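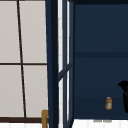

Istby Kitchen Pack, Release 3: great fun, one nasty fault

I've had the Istby simulated kitchen running inside Jumow for most of December and I'm a big fan. You get a bright white counter, navy blue units, a big paned window and a handful of small props, such as the jar with the amber edges, and it loads fast enough that I stopped making coffee while I waited. For testing a pick-and-place routine before it goes anywhere near a real arm, I haven't enjoyed a scene this much in years.

What I like

The layout is awkward in the way real kitchens are awkward. Small things sit low down against dark blue, and a planner that breezes through an empty table demo has to work for its living. Lighting is soft and even. The props have sensible weights (you can edit them in a plain text file, hooray!) and resetting between runs takes a single command. My old Galang scene needed a full restart every time, and I don't miss it one bit.

What went wrong

On a Monday evening I left 401 runs going with the Soson arm model, and in the morning the log said every one had finished without a collision. Lovely, I thought, and then I played a few back. In 4 of them the forearm went straight through the front edge of the counter, came out underneath and carried on to the target. No contact force, no warning, and the protective stop never fired.

The trouble is the collision shape. The visible counter and the one the physics engine knows about don't match, and there is a gap along the front edge. Anything that dips low on the approach can slip into it. The picture looks perfect and the numbers look perfect, so you only catch it by watching.

This matters! A safety check that passes in a scene like this may get copied to hardware, where the counter is very solid. If you use the stop logic at all, load the collision overlay first and look along that edge. I dropped in a plain box as a stand-in counter and repeated 100 runs – the stop fired each time the arm touched it, so I'm happy the stop itself is fine.

Verdict

Still recommended, warmly, for planning and vision work. For anything to do with safety limits, patch the counter first. I'd give it top marks the day a fixed release comes out.

Comments 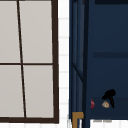
Anonymous wrote:
Same fault in my copy, and I'm on a different arm. The box fix worked, but make it slightly deeper than the counter or the elbow still gets in at the corner. Did you check the shelf too? Mine reports contact there, only late.

Author reply:
Thank you, I hadn't tried the shelf! I'll run it tonight with the overlay on and add the results to the review.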